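Service charge up again at Pickering Court
Leasehold and flats > Buying and selling

kulon_lane
We're trying to buy a two-bed flat at Pickering Court. The seller's pack gives the service charge as 115 a month, but the managing agent, Losico, has now told our solicitor there's a roof bill coming, with 2000 due from each flat. The seller won't drop the price. Would you walk away?
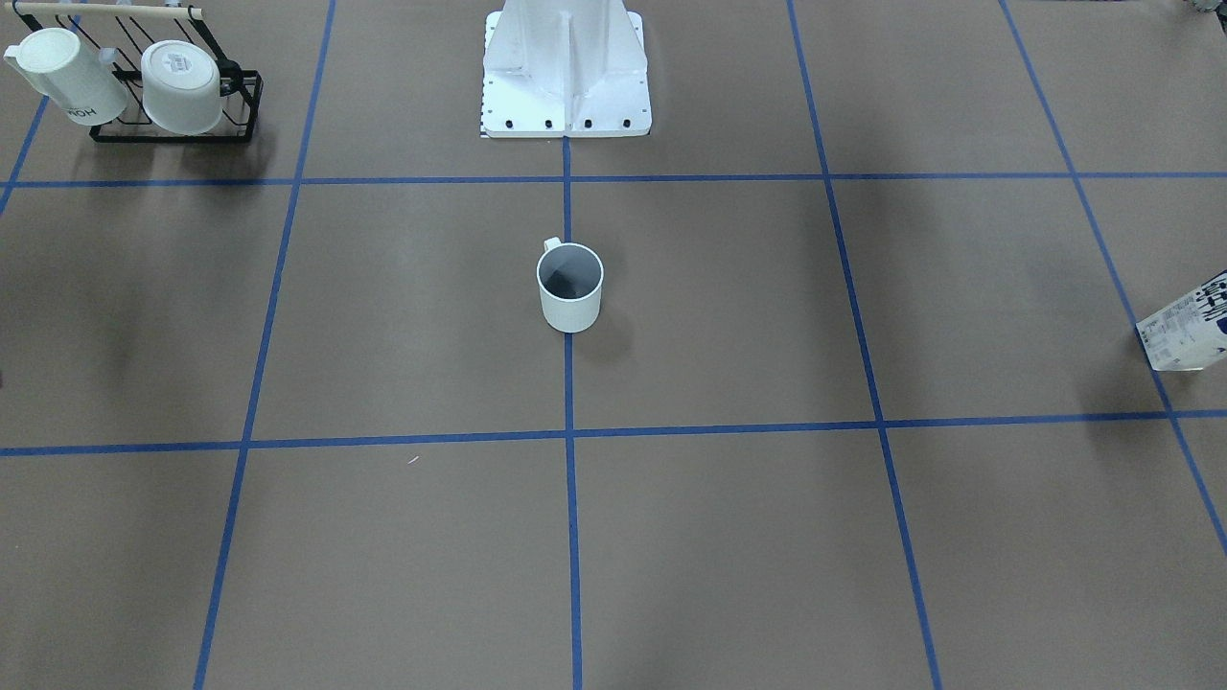 The lease has plenty of years left and we like the flat, so I'd sooner sort it out than start looking again.

topfloor9
I wouldn't walk. Ask for a retention. Your solicitor holds back the 2000 from the sale money and it goes to Losico when the bill lands. Ours was done that way and it added a week.

brickdust
Disagree. If the roof is bad enough for a bill that size, the first figure is never the last one. We were in a Brulico block and paid twice in five years.

topfloor9
Depends on the roof. Some bills are fixed before the work starts. Has Losico sent out the notices with the quotes?

kulon_lane
They went out in November, so before we offered. The seller must have had one. It wasn't mentioned at either viewing.

brickdust
Then I'd be asking what else wasn't mentioned. Get the last few years of accounts and see if there's a reserve fund.

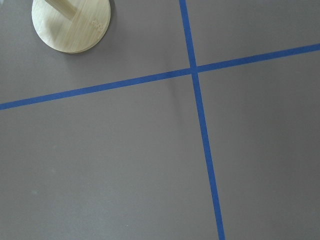

Who pays if the bill arrives after completion?
Normally whoever owns the flat on the day it's demanded, so that would be you, unless the contract says otherwise. Get it in writing before you exchange.

kulon_lane
Thanks both. Solicitor has asked for the accounts and put the retention to the other side — waiting to hear.

topfloor9
Good. Don't book the removal van yet.

brickdust
Still think it's too dear for what it is, but good luck.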